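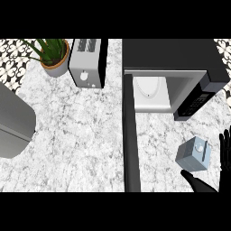

Zarnine eröffnet Küchenstudio in Grelport

Grelport, 21.9.24 — Der Küchenhersteller Zarnine hat in Grelport sein elftes Küchenstudio eröffnet. Auf 200 Quadratmetern zeigt das Unternehmen Arbeitsplatten, Schranksysteme und Spülen. Die Umbauarbeiten in der ehemaligen Druckerei an der Cetadgate begannen im Juli.

Im Mittelpunkt steht die neue Serie Fu, die für kleine Mietwohnungen entwickelt wurde. Die Unterschränke lassen sich ohne Bohren aufstellen und beim Umzug mitnehmen. Fu ist in 109 Farb- und Griffkombinationen lieferbar. Die Grundausstattung mit Spüle und Arbeitsplatte kostet 1.586 Euro — Lieferung innerhalb von Grelport eingeschlossen, Montage auf Wunsch gegen Aufpreis.

Planungsgespräche sind kostenlos und dauern in der Regel eine Stunde. Kunden sollten einen Grundriss mit Maßen und der Lage der Anschlüsse mitbringen. Termine werden telefonisch oder direkt im Studio vergeben.

Geöffnet ist dienstags bis samstags von 10 bis 18 Uhr. Parkplätze befinden sich im Hof.

Pressekontakt: Zarnine, Pressestelle, Cetadgate, Grelport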